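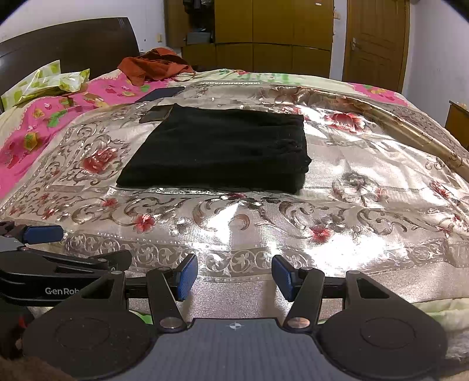 # Wed 19 September, Dronberg bedroom, book page 71

Satin day! I have been looking forward to this one since we finished the cotton covers, and it did not disappoint. The silver quilt with the red roses is on the bed and it is a wonderful, awkward thing to fold on. Everything we'd got comfortable with on cotton needs doing again with a bit more care.

Aim for the day: fold dark, soft items on a shiny surface, get them to stay square, and write down what slides. This goes into the Grutent notes under "beds as folding tables", next to the cotton pages.

## The quilt

Weighed it before it went on: 1378 g. I'd guessed more from the bulk, but it's mostly air and shine. The satin side is so slippery that you can push a folded jumper across it with one finger, and the pattern is a gift for lining things up. There's a border band running across the lower part, and if you start a fold parallel to that band you can see straight away when an edge drifts. So much better than the plain cotton, where I was forever stepping back to check.

The scrollwork is less helpful. Grey-brown swirls everywhere, and my eye kept following them instead of the hem. Use the band, ignore the swirls.

Glare: the light meter gave 444 lux at the pillow end and the satin throws a good deal of it straight back at you. In the brightest patches the pattern washes right out. Move round the bed until the band comes back into view, then fold.

## Black fold

The favourite of the day. Black on silver is a lovely combination for this work, you get the whole outline at a glance, every wobble in it. Inside the outline you get almost nothing (soft black swallows its own creases) so feel for the layers with the flat of your hand.

What I did, after several goes:

1. Lay it out face down, hem parallel to the border band.
2. Bring the two sides in. Keep one palm on the middle the whole time or the lot skates off towards the foot of the bed.
3. Fold up from the bottom in one go. Two small folds look tidier for a second and then the upper one creeps.
4. Press down, count to five, let go slowly.

It makes a good thick rectangle. The right side is still the weak one: the edges don't stack true there and a corner likes to work loose. I had the same on cotton, so I think it's me and my right hand and nothing to do with satin. Try it from the other side of the bed next time.

The Morris fold (sides in, roll, tuck) was hopeless on this surface. It needs something to roll against and satin gives it nothing. Great on the cotton, crossed out here.

## What else is on the bed

Bedding underneath is the pink printed set, showing at the left and a little at the right. Against the silver it looks fantastic, I'd happily have the two together at home. Dark wooden headboard behind.

Crumpled orange-brown pile near the headboard: not touched in this round. I like having one unfolded heap in view to compare with, it makes even a poor rectangle look like progress.

The plastic bag sits to the left, on the pink. It stays put much better there than on the satin, where the first puff of air from a shaken sleeve will shift it. Worth remembering for anything light: park it on the printed bedding and keep the quilt for folding.

Long gold rod on the right half of the quilt. Mind it when you're reaching across. It wants to be off the bed before we do anything wide, a double sheet for instance.
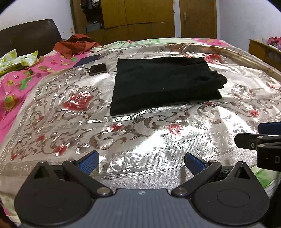 *Black fold in the middle, phone just to its left, rust-orange heap still waiting at the back.*

## Small things next to soft things

Quite pleased with this bit. A phone lying beside a folded dark cloth is very easy to lose, and if it gets partly under an edge you can miss it altogether and fold it into the next item. Did exactly that on try 13 and then spent ages patting the bed.

Rule for the page, then: hard things go on a pale patch of the quilt, a clear hand's width from any dark fabric. The silver between the roses is ideal. Check under the top left corner of the stack before lifting.

Lifting, by the way, is a joy on satin. Slide both hands under from the sides, and because the quilt doesn't grip, the bottom layer comes up with the rest. On the cotton cover the bottom layer always wanted to stay behind and I ended up refolding in mid-air.

## Notes against the Gedomo sheet

The Gedomo house sheet says to fold on "any clean flat bed". I'd like to change that line. My suggested wording:

> Cotton or other matt cover: any fold. Satin cover: flat folds only, palm on the middle, line up with the pattern if there is one.

Also add the glare tip. Also the sheet has no mention of clearing phones and so on before starting, which after today I feel strongly about.

## To do

- Repeat the black fold from the far side, see if the loose right corner follows me round.
- The orange-brown pile. Sort first, then fold, biggest piece at the bottom.
- Try a thin towel laid over the satin as a folding patch. It might give the Morris fold a second chance.
- Turn the quilt over and see whether the back grips any better.
- Weigh the pink blanket too, the page looks silly with a single weight on it.
- Heavier winter quilt arrives in December, leave two blank pages after this one.

Quilt smoothed down at the end, from the headboard towards the foot, long strokes. Takes seconds and the roses come up beautifully.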